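Speaker notes – Open day, Westmont site
Talk: "What we learned from opening the automation hall"
Speaker: Thérèse Melnyk
Date: Apr 21, 2020
Status: final, cleared by Albertina Simões

Opening

Good morning, and thank you to the Clakwood education board for the invitation. My name is Thérèse Melnyk and I am responsible for public programs at the Westmont site. I have been asked to speak on the open day we held last October, on how it was prepared, and on what we would change before the next one.

(Pause. Check that the clicker works and that the back rows can hear.)

I will keep to the visit itself. Those who want the technical background can request the Lolosel report from Albertina Simões, who led the demonstration team. Her address is on the printed handout.

Background

The automation hall at Westmont was not designed to receive the public. It is a working area for developing and testing handling tasks. Until last year our visitors were mainly engineers from partner firms, who came by appointment and were shown one station at a time.

The board asked us to open the hall to families, schools and local employers. We registered 1,078 visitors over 2 days. Entry was by timed ticket, and each group was limited to 39 people. We had planned for 400 visitors on the first day and passed that number before the afternoon session began. (Say this plainly. It explains much of what follows.)

The demonstration

Our program had originally listed six stations. After the safety review we reduced it to three, and the decision was correct. Staff at the remaining stations had time to answer questions, and a group could stay with one task long enough to follow it.

The station that drew the longest lines was the conveyor station, run under the Kurup project. The task shown to visitors was simple to state. The robot was to pick up a part from the floor area beside the conveyor and place it on the belt. Each attempt began with the work area clear. The operator then announced the task aloud, a colleague set down the part, and the robot was released to begin.

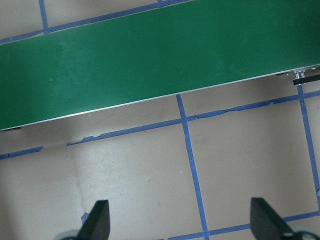
We had expected visitors to be most interested in speed. Their questions went in another direction. Many asked how the robot decides where to go, and a good number asked what happens when it misses. The operators were instructed to answer the second question directly, and to let a missed attempt run to its end before resetting. Several teachers wrote to us afterward that the failed attempts had been the most useful part of the visit for their students.

(If time is short, skip to "Staffing.")

I would add a word on commentary. On the first morning the operators spoke as they would to colleagues, and much of it was lost on the audience. Albertina Simões rewrote the script over the lunch break. "Pose" became "position," "end effector" became "hand," and the explanation of the control software was cut to two sentences. We have kept that script for all later visits.

Floor and access

The blue tape on the hall floor raised more questions than any sign we had put up. It is painter's tape, laid out in a grid, and it wears. Portions of it are torn and ragged. Visitors reasonably took the lines for a safety boundary, which they were not. The public boundary was a separate rope barrier set well back from the station. For the next open day the boundary will be marked in a different color and explained at the door, before a group enters the hall.

Wheelchair access was adequate at two of the three stations. At the conveyor station the view from a seated position was poor, and we received three written complaints on this point. We accept them. A raised viewing area with a ramp has been requested for the next budget period.

Staffing

Each station had an operator and a guide. The guide faced the visitors and the operator faced the machine. We recommend this arrangement to any institution planning a similar event. The operator should never be asked to do both – the questions come quickly, and attention to the equipment must come first.

Relief staff were too few. Operators worked longer sessions than the plan allowed, and this will be corrected in the next schedule.

Next steps

A date for the second open day has not been set. The board will receive a proposal with costs, a revised floor plan and a ticket limit. School groups will be offered separate morning hours.

(Invite questions. Refer anything on the Kurup contract to Albertina Simões. Handouts are on the table by the exit.)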